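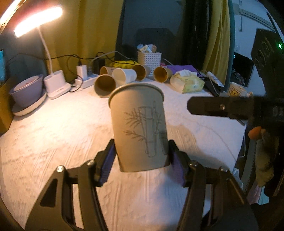

Chapter 3
Clearing the Table

Most books on keeping house begin with the sink. We begin with the paper cup, the humblest object in the home and the one most likely to outlive the party it came to. A cup weighs next to nothing, costs little, and can hold up the clearing of a table for an entire evening.

By the end of this chapter you should be able to sort a table into what stays, what goes, and what has been living there since March. You will also learn to stack cups by size, a skill that sounds too easy to teach until you try pushing a wide one into a narrow one at 11 p.m.

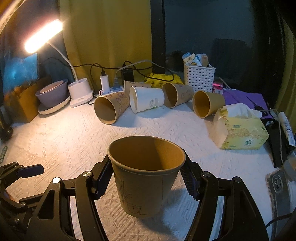

Glenys Tawhiri

Consider a table in the middle of an ordinary evening. Cups lie on their sides on a white cloth. Behind them are a power strip, a phone charger, and enough cable to make wiping down the back edge a project of its own. A lamp has claimed one side and a tissue box the other. Each of these things has a perfectly good excuse, and the cups have the weakest, so we start with them.

Stand a cup up before you decide anything about it. Look inside. If it is clean, it joins the stack; if you have to think about it, it goes in the trash. My students at Ferkthorpe used to argue over this second rule for a good 20 minutes, during which the table could have been cleared twice.

Leave the cables for Section 3.2. They will wait.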